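第三章　把 Jalham 书架箱摆好、接好、调好

本章更新于 2025年12月6日，对应 Claris 应用的新版界面。手里还是旧版的朋友先去升个级再回来，菜单的位置变了不少，照着旧菜单找会找得很烦。

上一章我们把箱子从包装里请了出来，脚垫贴好了，网罩也检查过了，现在终于到了让它出声的时候！我知道很多人拿到新音箱第一件事就是插电、放歌、开大声，我也一样。不过请忍一忍，先把位置定下来再接线，不然线理得漂漂亮亮的，一挪箱子全白干（我干过，还不止一回）。

这一章分成几节：选位置、上支架、接线、通电、在 Claris 里做房间校准、最后用耳朵微调。慢慢做的话大概要一个下午，中间可以歇，除了校准那一段，其他步骤断开都没关系。

3.1　动手之前

请先把下面几样东西找齐，放在顺手的地方：

　主箱和副箱各一只。主箱背后有电源口和一排接口，副箱背后只有一对接线柱，很好认。
　随箱的连接线一根，长的那根。
　电源线一根。
　校准话筒，装在一个小布袋里，和说明书放在一起，特别容易被当成包装扔掉。
　卷尺，自备。
　美纹纸胶带，自备，什么颜色都行。
　一位朋友，也是自备。一个人也能做完，就是拿镜子那一步会有点滑稽。

注意：主箱比副箱重，搬的时候托住底部，别去抓喇叭单元周围的那一圈。那一圈是软的，按下去的凹痕不见得能自己弹回来。

注意：地上铺了厚地毯的话，支架的钉脚要用长的那一套。短的那一套扎不透，箱子会晃，晃起来低音就糊。

3.2　选位置

我先讲最省事的摆法，适合绝大多数房间，之后再讲例外。

1. 先定你自己坐哪儿。对，先定人再定箱子。多数人倒过来做，箱子摆好了才发现沙发根本没地方放。
2. 站到座位前面，面对你打算摆音箱的那面墙，在墙上找到正对着你的点，用美纹纸贴个小叉。
3. 从小叉往左右各量 117 厘米，再各贴一个小叉。两只箱子的中心就对着左右这两个叉。
4. 箱子背面离墙至少留出一个手掌加一个拳头的距离。Jalham 的倒相孔开在背后，贴得太紧，低音会轰成一团。
5. 坐回座位，看看自己和两只箱子是不是差不多构成一个等边三角形。差一点没关系，差很多的话优先挪座位。

房间窄，左右拉不到那么宽，就按你能拉到的宽度来，座位跟着往前提。我自己的书房就窄得很，沙发几乎顶到了茶几，听感反而比客厅还清楚。小房间听小音量，别有压力。

有几种地方请尽量避开：墙角、柜子里头、窗帘后面，还有一边靠墙一边空着的那种位置。最后一种最常见，很多户型客厅的一侧是墙，另一侧直接通餐厅，左右两边的声音会一头重一头轻。这种情况可以救，等到 3.6 节校准完了再说，Claris 能把左右音量补齐一大半。
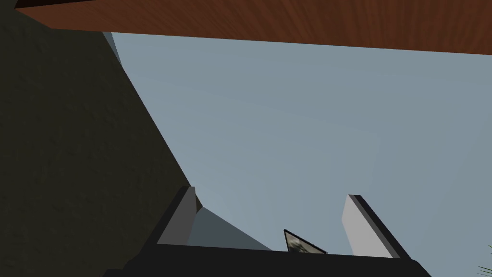
接着说高度。高音单元应该和坐着的时候耳朵一样高，站着的高度不用管，除非你习惯站着听歌（我认识一位老兄做饭的时候听，他的箱子就摆得很高，完全合理）。量的办法很简单：坐好，让朋友拿卷尺从地面量到你的耳朵，再去量高音单元的中心。两个数凑到一起就行，差两三指宽也听不太出来。

书桌上摆的话，耳朵多半比箱子高，可以在箱子前沿下面垫一点东西，让它微微仰头。随箱送的那对楔形软垫就是干这个用的，厚的一边朝前。别用书垫！书会跟着振，还会一点一点往外滑，哪天半夜“咚”一声，你就知道了。

至于要不要往里扭，也就是所谓的内倾角，我的建议是先平行摆，什么都别扭，听两天再说。一开始就扭来扭去，过后根本记不住哪个角度好听。

3.3　上支架

用桌子的朋友可以直接跳到 3.4。

1. 把支架底板翻过来，钉脚拧进四个孔里，先别拧死。
2. 立柱对准底板，线槽朝后。线槽朝前也能装上去，只是线会从前面露出来，装好了再拆很费劲。
3. 从底下上螺丝，对角交替着拧，每颗先拧到稍微吃力就换下一颗。
4. 顶板装上，贴好四粒减振胶。
5. 把支架立起来放到位，轻轻推一下顶板。哪个角虚，就把哪个角的钉脚往外旋一点，直到推不动为止。
6. 都稳了，再把钉脚上的锁紧螺母拧死。
7. 箱子放上去，前沿和顶板前沿对齐。

注意：家里有小朋友或者猫，一定要用随箱的束带把箱子绑在立柱上。束带不好看，我承认。但箱子掉下来更不好看，地板也不会好看。

小提示：木地板怕扎，钉脚下面垫随箱的金属小碟。先放小碟，再抬支架，两个人做比较从容。一个人的话就先把支架斜靠着，用脚尖把小碟拨到位，慢一点。

上支架这一步，我收到最多的问题是“顶板比箱底小一圈，正常吗”。正常，设计就是这样的，重心在里面就稳。还有人问能不能用别家的支架，能，只要顶板承得住、高度合适。太轻的那种我不推荐，你拿一只手就能提起来晃的，放大音量会跟着唱。
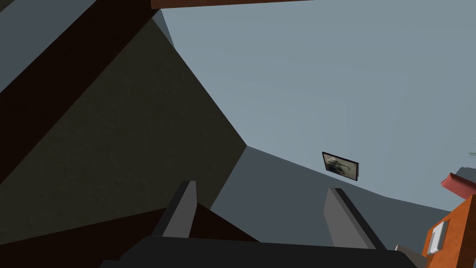
图 3-2　坐着抬头看到的方向：左边是大块的深橄榄褐色面，右上方是浅蓝灰色的大平面

3.4　接线

接线前请确认电源线没插。我知道你觉得这句废话，我也觉得，可每次回信里都有人跳过去。

1. 拿起长的那根连接线，两头都有红黑两股。
2. 把副箱接线柱的旋帽拧松，红的那股塞进红柱的小孔里，拧紧。黑的同样。
3. 另一头接到主箱背后标着“副箱输出”的那一对上，红对红，黑对黑。
4. 轻轻拽一拽每一股，拽不出来才算接好。
5. 检查有没有跑出来的细铜丝。两股铜丝碰到一起会短路，主箱会自我保护，指示灯变红，一声不吭。
6. 音源线接到主箱。电视用光纤口，电脑用数据口，唱机用莲花口，手机不用接线，后面在应用里配对。
7. 最后才插电源。

唱机用户多看一眼：主箱背后有个小拨钮，一边写“唱头”，一边写“线路”。你的唱机自带放大就拨到“线路”，不带就拨到“唱头”。拨反了不会烧东西，但是会很响，或者很小，而且难听。拨之前先把音量收到底。

线太长怎么办？别绕成圈塞在箱子后面，松松地来回折两下，用魔术贴扎住就好。电源线和信号线尽量别并排走，非要交叉就让它们十字交叉。我家里因为踢脚线那边只有一条缝，两根线挤在一起走了很长一段，夜里安静的时候能听见一点点嗡声，后来把信号线改走另一边，清静了。

红黑接反了一边会怎么样？能响，但是声音空空的，人声飘在脑袋后面，低音像被人抽走了。要是你装完觉得“这箱子怎么这么薄”，先别写差评，回来看看这一条。

3.5　通电和配对

1. 音量旋钮逆时针转到底。
2. 按一下主箱背后的开关，前面的指示灯会先慢慢闪白光。
3. 等它变成常亮，中间会听到一声很轻的“嗒”，正常。
4. 手机上打开 Claris，点右上角的加号，选“添加音箱”。
5. 手机离主箱近一点，列表里出现 Jalham 的名字就点进去。
6. 应用会让你按一下旋钮确认，按下去，听到提示音就配好了。
7. 给它起个名字。我家的叫“客厅老张”，你随意。

如果列表里一直空着，先看手机有没有给 Claris 开“附近设备”的权限，十有八九是这个。其次看音箱是不是已经被家里另一个人的手机连走了。再不行，长按旋钮直到指示灯变成蓝色快闪，从第 4 步重来。

升级提示跳出来的时候请让它升完。升级过程中指示灯会交替闪，可能闪得挺久，别拔电，去泡杯茶。Tsion Shiferaw 帮我校对这一章的时候特意在这里画了三道线，要求我把“别拔电”再写一遍，所以：别拔电。

升级完第一次放歌，把音量开到 21 就够了。应用里的音量是按格走的，再往上房间还没校准，低音容易冲，邻居也容易冲。放一首你熟得不能再熟的歌，左右都有声音，没有破音，没有滋滋声，这一节就过关了，可以喘口气。

要是只有一边响，按这个顺序查：应用里的左右平衡有没有被碰歪，副箱的线是不是松了，音源本身是不是单声道（老录音常有这种情况，别冤枉音箱）。

3.6　房间校准

现在把那个小布袋里的话筒拿出来。校准的意思很简单：音箱自己放一段从低到高的声音，话筒听一遍，应用算出来你这个房间哪一段太多、哪一段太少，然后补一补。补不是万能的，摆位差得太远它也没辙，所以前面几节别偷懒。

1. 关窗，关空调，关风扇，把冰箱那边的门带上。
2. 话筒插到手机上。接口不对的话用随箱的转接头，别用别家的，有些转接头只认耳机不认话筒。
3. 在 Claris 里点“我的音箱”，“房间”，“开始校准”。
4. 坐到平时的座位上，把话筒举到耳朵旁边，头朝天花板，手臂尽量离身体远一点。
5. 按应用的提示测中间、左边、右边三个位置，每次都等它放完再动。
6. 起身，站到座位后面再测一次。应用里这一步可以跳过，我建议别跳。
7. 等它算完，点“应用结果”。

注意：扫频声挺怪的，从很闷的嗡一直爬到很尖的嘶，家里的狗可能会叫。狗叫了就得重测。

注意：校准时音箱的音量由应用控制，请不要动旋钮。动了它会报错，从第 4 步再来。

结果页上有两条线，灰的是原来的，彩色的是修正后的。别追求它变成一条直线，那样往往不好听。低音那一头有几个鼓包很正常，几乎每个房间都有。

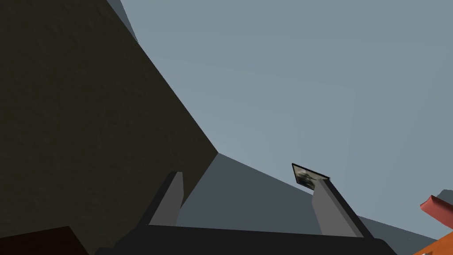
看完曲线，点下面的“低频限制”，里面有个数字可以滑动。没有接低音炮的，保持默认就好。接了低音炮的，从 80 赫兹开始试，让低音炮管下面，书架箱管上面。书架箱轻松了，人声会干净很多。往上挪，低音炮会开始“有方向”，你能听出声音从哪个角落来，那就是挪过头了，退回来。

房间一侧通着餐厅的朋友，打开“左右补偿”，先让它自动。自动补完如果觉得人声偏向一边，再手动拉一点点，拉的时候闭上眼睛听，眼睛会骗人，你看着滑块在中间就觉得声音在中间。

校准结果可以存好几份，我存了两份，一份窗帘拉开，一份窗帘拉上。听起来很夸张，可是厚窗帘对高音的影响挺明显的。Feven Admasu 家更讲究，她还为地毯送洗的那几天单独存了一份，我服。

关于存档的名字，请写清楚。“新的”“新的二”“最后版”这种名字，过了一个月你自己也不认得。

3.7　反射点：拿镜子走一圈

校准完觉得还差口气，人声有点毛，钹有点刺，那多半是早期反射在捣乱。箱子的声音除了直接到你耳朵里的那一份，还有一份撞到墙上、天花板上再弹过来，晚一点点到，两份叠在一起就糊。

找反射点要一面镜子和那位自备的朋友：

1. 你坐在座位上，别动。
2. 朋友把镜子贴着侧墙，从音箱那头慢慢往你这边移。
3. 你在镜子里看到高音单元的那一刻，喊停。
4. 在墙上贴一小块美纹纸。
5. 另一侧墙同样来一遍。
6. 天花板也可以做，不过要用长杆把镜子绑牢，绑不牢就别做，安全第一。

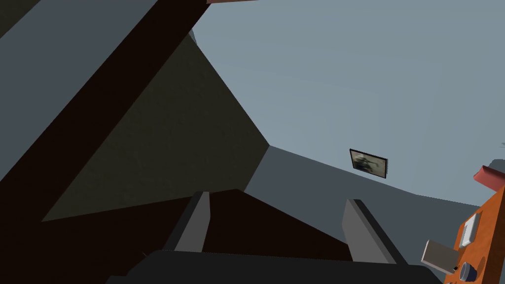
找到贴纸的位置之后，该放什么呢？侧墙最简单，一个装满书的开放书架就很管用，书脊高高低低的，声音打上去会散开，挂毯、厚布画也行。头顶稍微麻烦一点，得先抬头看看自己家上面是什么样。像图里那样有一根深褐色的大梁斜着过去，旁边是一块暗橄榄色的斜边面板，再过去又是一大片光滑的浅灰蓝色平面，我会先拿那片大平面做镜子测试，又大又平的面最容易出一个明确的反射点。有梁的地方放在后面慢慢听，左右不对称的时候，两只箱子分开测，别测了一边就照抄到另一边。吸音板要吊的话请找专业师傅，我只管告诉你吊在哪儿，登高的事不归这本册子管。

不想在墙上弄东西的，有个零成本的办法：把箱子往里扭一点，让它们的轴线在你脑袋后面一点交叉。直达声变强了，侧墙那份相对就弱了。每次只扭一点点，两边扭得一样，在支架顶板上用美纹纸记下箱子前沿的位置，以后碰歪了能扭回来。

地板也会反射，两只箱子和座位之间铺一块地毯，又好看又好用。玻璃茶几是大敌，听歌的时候搭块厚桌布上去就好，别笑，真的有用！

3.8　用耳朵收尾

机器能做的做完了，剩下的是口味。我的做法是挑三首歌，一首人声为主，一首有大提琴或者贝斯，一首现场录音，来来回回听，一次只改一个东西。

人声那首，听嘴巴的位置在不在两只箱子正中间，大小是不是一个正常人的嘴。感觉歌手嘴有电视机那么宽，说明两只箱子离得太开，或者左右某一边反相了，回 3.4 节查线。感觉歌手缩在中间一个小点里，两侧空荡荡，那就把箱子往外挪一点，或者少扭一点。

低音那首，听每个音是不是一样响。有一两个音特别轰，其他都还好，是房间的毛病。挪座位比挪箱子有效，往前挪半步，再听。别坐在房间正当中，也别把后脑勺贴着墙，这两个地方低音都怪。

现场录音那首，听掌声。掌声像下雨就对了，像炒豆子就是高音多了，在 Claris 的“音色”里把最右边的滑块往下拉一格。像隔着被子，往上推一格。

改完记下来。我用的是一本小本子，Etenesh Assefa 用的是应用里的备注栏，都行。她还在备注里写当天的天气，这个我就不要求你了。

新箱子要不要“煲”？我不打算在说明书里吵这个架。正常听，听着听着就熟了。别专门放噪声通宵，费电，还吵人。

3.9　常见小毛病

开机没反应。看插座，看背后开关，看电源线是不是插到底。主箱的电源口比较紧，最后那一下要稍微用力。

指示灯红色常亮。保护状态。关机，拔电，检查红黑两股有没有铜丝碰在一起，等一会儿再开。

声音断断续续，只在用手机无线播放的时候出现。路由器别放在主箱上面。对，真有人放在上面，还挺多。

有一只箱子里面嗡嗡的，放某几个音的时候特别明显。先用手按住箱子旁边的东西一样一样试：相框、花瓶、柜门、灯罩。大部分“箱子坏了”最后都是柜门松了。

应用里显示错误 117 或者错误 322。前一个是话筒没认到，拔下来重新插，换个方向，看看手机壳有没有顶住接口。后一个是校准中途被打断了，比如来了电话，打开免打扰再测。

遥控器不灵。电池仓里有张透明的绝缘片，抽掉它。

网罩装不上。网罩分上下，有商标的一头在下面，磁铁位置是对不上的，别硬按。

3.10　日常保养

网罩用软毛刷轻轻刷，别用吸尘器直接吸喇叭单元。高音单元千万别碰，连用布擦都不要，落了灰就让它落着，或者用气吹远远吹一下。

箱体用微湿的软布擦，擦完再用干布过一遍。酒精和玻璃水会把漆面弄花，救不回来。

每年六月前后，天气潮起来的时候，检查一下接线柱，看看铜丝头有没有发绿发黑。有的话剪掉那一小截，重新剥一段露出来的铜丝，再接上去。住在海边的朋友勤快一点。

长时间出门就把背后的开关关掉，拔不拔电源线都可以，雷雨多的地方我会拔。

搬家的时候请用原包装，泡沫是按箱子的形状做的。原包装已经扔了也别慌，给 Frauke Harms 那边的配件组写信，可以单买一套，信里写清楚是主箱还是副箱，两套泡沫不通用。束带、楔形软垫和话筒也在同一个组订。

挪了家具，换了窗帘，或者搬了房间，都要回到 3.6 节重新校准一次，旧的存档先别删，等新的听顺了再说。下一章讲怎么把 Workneh 低音炮加进来，没有低音炮的朋友可以直接翻到第五章看多房间播放。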